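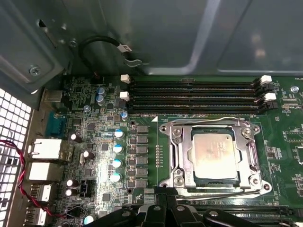 People write to us every week about joining the Prullell collection, and most of them ask the same dozen things, so we've finally sat down and put the answers in one place. Prullell is a shared set of recorded robot demonstrations, all of them computer repair and assembly jobs, and it's meant for anyone training a learning system on fine handling work. The job we get asked about most is the processor task. You'll want a board like the one in our chassis, with the processor sitting bare in its metal bracket and the memory slots left empty, so that the arm has plenty of room to come in from any side. If your question isn't covered, please do write, and we'll add it (this page has grown that way from the start!).

*Last updated Thu 12 October*

## Getting started

**What counts as one example?**

One full attempt at one task, from the moment the arm leaves its rest position until it comes back. For the processor task that can mean taking the part out or putting it in, but please record those as two separate examples, even if you do one right after the other. We used to accept them joined together, and we spent most of July cutting them apart by hand, so you'll understand why we've become a little firm on this point.

**How many do I need to send?**

A first batch is 200 examples. We look through the whole batch before asking for more, and we'd much prefer that you stop there and wait for our notes, as it's no fun for anyone to redo a big pile of work over one wrong setting. A full contribution is 1000 examples per task.

**Do I need the same arm as you?**

No, and a bit of variety is very welcome. The groups at Ilten and Mateos use quite different setups from ours, and their recordings sit happily beside our own. What we do need is a camera that moves with the gripper, and a note of which arm and which fingers you used.

## During recording

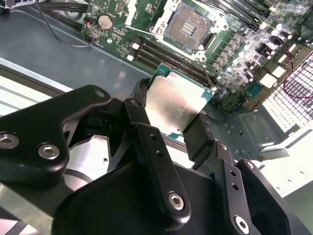 **Should I throw away the attempts that go wrong?**

Please keep them, and mark them as failed in the label sheet. A system that has only ever been shown perfect runs tends to get lost the first time something slips, and the recordings where a person fumbles, backs off, and tries again are some of the most useful ones we have. The only attempts to delete are those where the recording itself broke, such as a camera dropping out halfway through.

**Can I use a working computer?**

We'd really rather you didn't! Socket pins bend very easily, and after a few hundred tries some of them will. Retired office machines and old servers are perfect. Make sure everything is unplugged before you begin.

**How much should I change between attempts?**

A little each time, and a lot now and then. Nudge the chassis, turn it a few degrees, move a lamp, let a cable lie differently. Every so often swap in another board altogether if you have one on the shelf.

**Can two people share the driving?**

Of course, and we encourage it. People have their own habits at the controls, some slow and careful and some rather brisk, and it's good for the system to see both. Just give each driver a letter and put it in the label sheet.

## Sending it in

**Where do the files go?**

Upload them through Zotton, our intake tool, using the link in your welcome message. It checks for missing labels and uneven timestamps as it goes, and it'll give you a list of anything that needs fixing. Larger uploads can be paused overnight and picked up again in the morning.

**When will I hear back?**

Usually within two weeks for a first batch. Full contributions take longer, because a person watches a good share of every one.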